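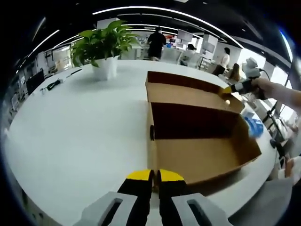 Zarance is a pair of hand-held grippers for recording how a person does a job, so that a robot can be trained on the recording later. You hold one in each hand, do the work, and the footage and finger movements are saved together. We stock it, we use it, and we think some of what gets said about it is too generous. Take cardboard. An open box on a table looks like the easiest thing in the world to demonstrate, but once one gripper is over at the far corner and the other is at the near side, the two hands see very different things, and the wide view bends the table edge so much that new users misjudge their reach. Expect to throw away a good part of your first day.

What you get

Two grippers, left and right, with two fingers each. A camera for each one. Charging lead, wrist straps, a soft case and a printed setup card. Spare fingertips are sold in packs of 2. You will want a pack, whatever the brochure says about wear.

Weight per gripper, ready to use: 525 g
Widest opening between the fingertips: 80 mm
Recording time on a full charge: nearly two hours
Price per pair: £402 a month on hire, minimum hire one month

The recording time is our own figure from the workshop at Omcombe. It drops if you leave the units switched on between takes, and everyone does.

What it is good at

Anything you could do wearing thick gloves. Opening flaps, moving packets from one place to another, setting things upright, pushing a box along a bench. Because you are standing there doing the job yourself, you work at something close to a normal pace, and a beginner can produce a usable take within the hour. With a remote-control rig the same beginner spends most of the morning learning how not to hit the table.

It also travels. You can record in an office or a kitchen without moving a robot there first, and that is the strongest argument for it.

What it is less good at

You can't feel much through it. The trigger gives you some idea of how hard you are squeezing, but thin card will crease before you notice. People make up for this by looking, and then they lean in, and then their arm blocks the other gripper's view. We have watched experienced users do it over and over.

A person's arm also goes where a robot's can't. You can twist your wrist, step to the side and reach over the back of a box without thinking, and the recording will look perfect. Whether your robot can follow the same path is another matter. The Corum software that comes with the hire marks takes that fall outside the reach of the arm you have chosen. It catches the obvious ones. We would not rely on it for two arms working close together, where the question is whether they bump into each other, and the makers have been slow to answer us on that point.

Lighting matters more than the setup card admits. A bright window behind the work can wash out the view, and strip lights show up strongly in such a wide picture. Draw the blinds if you have them.

Compared with remote control

We also hire out the Oksanen, a desk-mounted remote-control set: two small arms that you move by hand while two full-size arms copy you. It is slower, heavier and a nuisance to set up. It is also honest in one respect, in that anything you record with it is something the robot has already done. If your task is delicate, or your robot is an awkward shape, hire the Oksanen first and see how far you get.

Sirkka Hämäläinen, who runs our training days, prefers Zarance for gathering a lot of material and the Oksanen for checking it. "I still want to see the real arm do it before I believe anything," she says. We tend to agree, and we will hire you both for a week's overlap if you ask.

Before you order

Check that your robot's own gripper is close in size to this one. If the fingers are much longer or open much wider, your recordings will need reworking and you may not save any time. Send us the make of arm and a short note on the task. If we think it won't work we will tell you, and we turned down several enquiries in January on those grounds.

Hire units are cleaned and recalibrated between customers. Damaged cables are charged at cost. Page last checked February 13, 2025.

Recently viewed
Oksanen desk-mounted remote-control set
Zarance spare fingertips, pack of 2
Table clamp and stand, black
Training day at Omcombe, half or full day
Corum software, extra seat

We use cookies to remember your basket and to see which pages are read. You can accept all, refuse all or change your settings at any time.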